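Stodosel Linen Tablecloth, Rectangular

Home > Table > Cloths and Runners

165 cm wide, in four lengths
Colours: Oat, Slate, Damson, Old Mustard
Woven in Mollthorpe, hemmed and washed at our workroom in Rumthorpe

We have been selling the Stodosel cloth for 13 years now, and it is still the one we put on our own tables when the family comes round. It's a proper, weighty linen with a bit of a slub to it, soft from the very first day (we wash every cloth before it leaves us, so you needn't wait two summers for it to stop feeling like cardboard). It drapes well, it doesn't slither about when somebody leans over for the potatoes, and it only gets nicer with age.

The Old Mustard is back this September after a long gap, and thank you to everyone who wrote in asking for it! It is a warm, slightly brownish yellow that sits happily with dark walls and dark wood, and it's lovely by candlelight. If you bought napkins from the earlier run, do expect a small difference in shade, as the new yarn comes from a different dye lot. 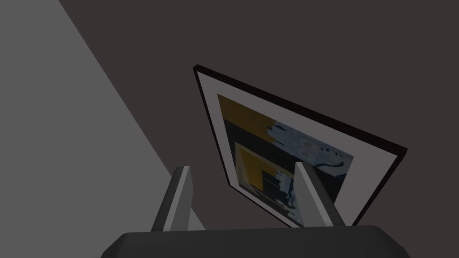 Will the cloth shrink if I wash it at home?
Most of the shrinking has already happened in our workroom, so at 40 degrees or below you should see very little change. A hotter wash may take a touch off the length, and tumble drying on high will do the same.

Choosing your length

Measure the table top first, then decide how much drop you would like. For everyday meals a shorter drop is easier on the knees, and for Christmas or a birthday tea you might like it longer and grander. If your table has a leaf that you only put in now and again, measure it both ways and order for the longer one. You can always fold the end under on ordinary days, and the weight of the linen will keep it there quite nicely.

We're often asked about stone and marble tops, which can be slippery under any cloth and rather loud when plates go down. We'd suggest the Alaoui underlay, a brushed cotton felt that you can trim with kitchen scissors.

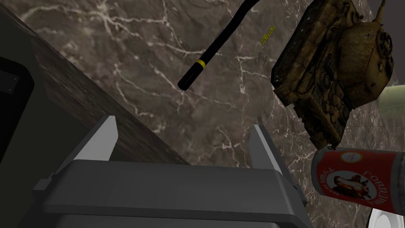 It goes on dry, fluffy side down, and should be cut 2 cm short of the edge all the way round so that it never peeps out. It also saves the surface from the worst of a hot gravy boat, although we would still use a mat for anything straight out of the oven.

Looking after it

Wash with similar colours and a mild liquid soap, and leave out the fabric softener. Shake it hard, hang it while it's still heavy with water and most of the creases will drop out by themselves. If you like it crisp, iron it damp on the wrong side.

Returns are free on unwashed cloths, and offcuts for patching can be had from the workroom for the price of the postage.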